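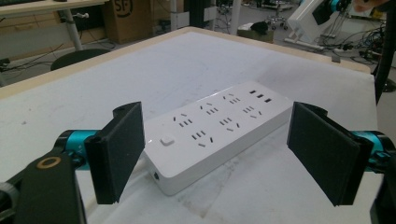 About Stedmont

Stedmont services two-finger grippers and the hand-held tools that share their parts. The workshop was opened by Babar Sandhu, who had spent several years looking after gripping equipment at Gotex. Most of our customers are small labs and assembly shops with no repair bench of their own.

What we do

The bulk of the work is on finger pads, joints and the arms that carry them. Pads wear unevenly. A pad that has lost its texture near the tip will still hold a box but lets a smooth plastic housing turn in the grip, and the fault is often blamed on the motor or the software. We measure the pads first.

A standard service runs as follows. The pads come off and are checked for flatness. Joints are cleaned, checked for side play and refitted to the torque listed for that model. The arms are then set so that both pads meet the part at the same moment. A difference of 3 mm is enough to push a light object across the table before it is held.

After refitting, each tool is tried by hand on common objects with glossy sides – power strips, bottles, plastic cases – and then cycled on the bench 2,000 times. We record the opening width at the start and at the end. If the two readings differ, the joints are opened again.

Parts and records

We stock 515 part numbers, including pads for the Naqvi and Grandow ranges. About 95 percent of repairs are completed from stock. Every tool leaves with a printed sheet showing pad thickness, joint play and the settings used. Please keep the sheet with the tool and send it back with the next service.

Visits and shipping

On-site setup is booked through the workshop. Tools sent by mail should be packed with the fingers closed and the cables detached. The workshop is closed for stocktaking during the first week of January.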